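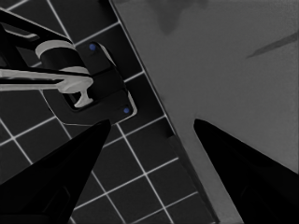
Momolis Gift Listings

Product text for personalized gifts sold through the Trellow storefront: mugs, photo frames, engraved keychains, night lights. Version of Apr 22, 2022.

Contents
3718 listings in listings.csv, one per row. 609 have no size given - the field is left blank, never zero.

Fields
sku: text, unique
title: text, up to 200 characters
body: seller's wording, spelling not corrected
engraving_max: whole number, letters per line
batteries: none, included, not included

Known problems
Titles with a double quote for inches break some CSV readers. Set the escape character to a backslash.
Prices were dropped before export.

Contact
Octavio Huenchumán keeps the file. Send fixes as a patch against listings.csv.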